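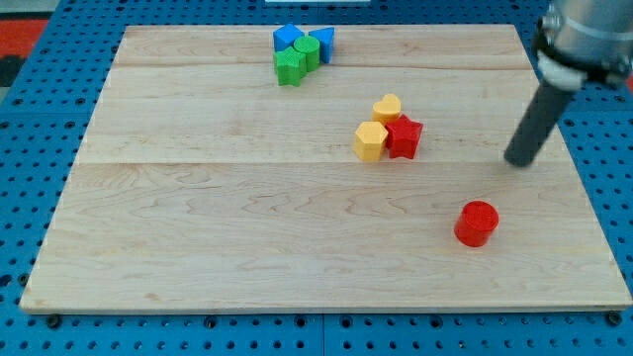

Pushing blocks with a plain rod: tip keeps riding over the low ones

Posted by Gonçalo Caldeira in Home and Shared Workshop Builds, January
Print this thread | E-mail this thread

gcaldeira
Second post on the block sorter at the Mundberg shared workshop. The arm has no gripper, only the grey rod, and it is meant to push the shapes into groups by colour. Blue and green go to the far side, yellow and red stay nearer. It copes well with the squares and the hexagon. The cylinders are the trouble. If the rod meets one off centre it rolls round the tip and ends up somewhere else, and then the next push is planned from the wrong place.

I have logged 1,264 pushes so far and 400 of them needed a second go. I'd like to get that down before I add more shapes. Speed is 70 mm a second at the tip.

bolger_bench
What height are you running the tip at? If it is too high you get the block tipping and the rod going over the top. I'd drop it until it nearly touches the wood.

gcaldeira
3 mm at the moment. I had it lower but the board isn't quite level at the planks and I caught a seam twice.

Alby Te Moana
Then plane the board, or swap it. A wooden top is the wrong surface for this anyway. The friction changes with the grain and you will never get the same push twice. I used a sheet of plain acrylic on mine and the numbers settled the same evening.

skonamdale_sue
I don't agree with that. Acrylic is slippery and the printed blocks carry on after the rod stops. Wood is fine if it's sanded and waxed. The real fault is the round tip. Round tip against a round block gives you one point of contact, so of course it slides off. Print a cap with a flat or a shallow V on it.

Alby Te Moana
A V only works if the wrist is turned to face the push every time. With a round tip he doesn't have to care which way it points. That's worth keeping.

skonamdale_sue
It's one more joint to move. He has the joint.

bolger_bench
Cheaper thing to try first: slow down. 70 is quick for a block that size. I run mine at half that, and look again with the camera after each short push.

gcaldeira
Thanks all. I'll try half speed first as it's one line to change, then the V cap. The board stays for now, it's bolted to the bench through the pegboard holes and I don't want to redo the calibration. Will do 2,000 pushes with each and post both logs.

Alby Te Moana
Do the cylinders separately or the squares will hide the result.

gcaldeira
Fair point, will do.

Filed under: Arms and Manipulators, Pushing, Drarnberg area builds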